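Home | Datasets | Docs | Open days | Contact

Filed under: Simulation, Two-arm handling, Events

# Narnireo Open Day Set

Data card, version 2. Last changed 27 Jan 2024.

## Summary

Narnireo is a set of simulated two-arm handling episodes recorded during the open day at the Cisholm site. Visitors sat at the control desk and drove the arms through short tasks in a rendered room. Staff drove the same tasks between visitor slots. Everything was rendered in Nurari, our in-house simulator. There is no footage of real hardware and none of the visitors.

The set holds 595 episodes, of which 528 are marked as complete. The rest were stopped early, either by the driver or by the time limit, and have been left in.

## The open day

The demonstration ran in the Kalinowski room on the ground floor, with two control desks side by side. Each visitor had a short practice run, which was not recorded, and then up to six recorded tries. Most people used all of theirs. A screen behind the desks showed the robot's view so that those waiting could follow along.

The tasks were kept simple: reach for a tool on a counter, pick it up, move it along, pass it from one arm to the other. Passing was the hardest for new drivers and accounts for most of the early stops. Several visitors asked for a slower arm speed, and we lowered it after the first hour – the `speed` field shows which setting was in use.

## Contents

- `episodes/` – one folder per episode, with the rendered view and joint positions
- `index.csv` – episode number, task, driver group, speed, complete or not
- `rooms/` – settings for each room layout, including wall and floor patterns
- `notes.txt` – remarks typed by staff on the day

Driver group is either `visitor` or `staff`. No names, ages or other personal details were kept.

## Known problems

The clock on the second desk ran nearly two seconds behind the first. Times in `index.csv` have been corrected, but those in `notes.txt` have not.

Wall patterns and hangings are changed between layouts. The lighting is not, so the set is a poor choice for testing how a model copes with shadow.

In some episodes one of the arms passes close to the viewpoint and hides a good part of the room. These are not marked in the index.

## Use

Free for teaching and research. Please give the set name and version in any write-up. Corrections can be sent through the contact page. We plan to add depth images in March.

## Related items

- Nurari room layouts, base pack
- Cisholm open day: notes for desk staff
- Narnireo version 1 (withdrawn)
- Kalinowski room: booking and access

Back to top | Previous | Next

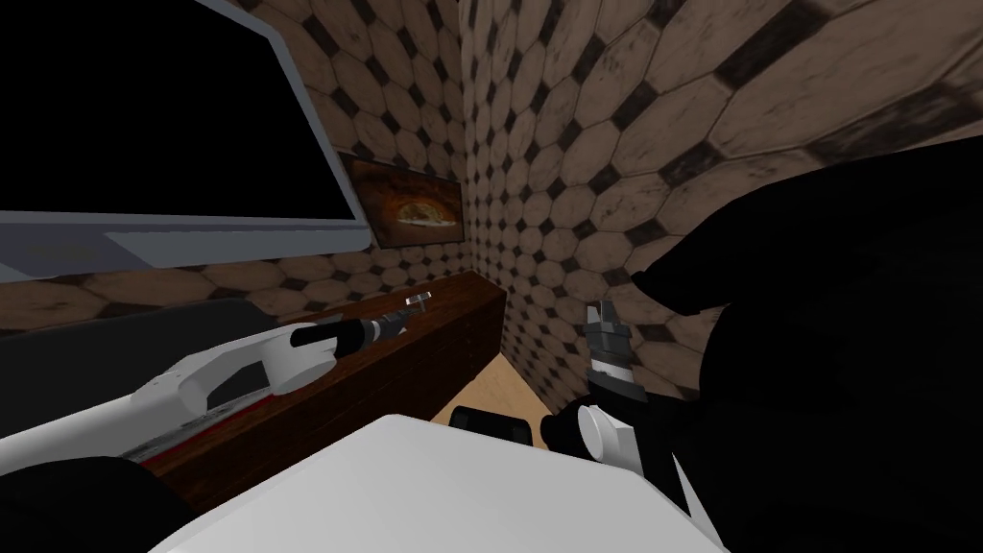 Rendered view from the tool task, with the white arm's wrist beside the black handle on the counter.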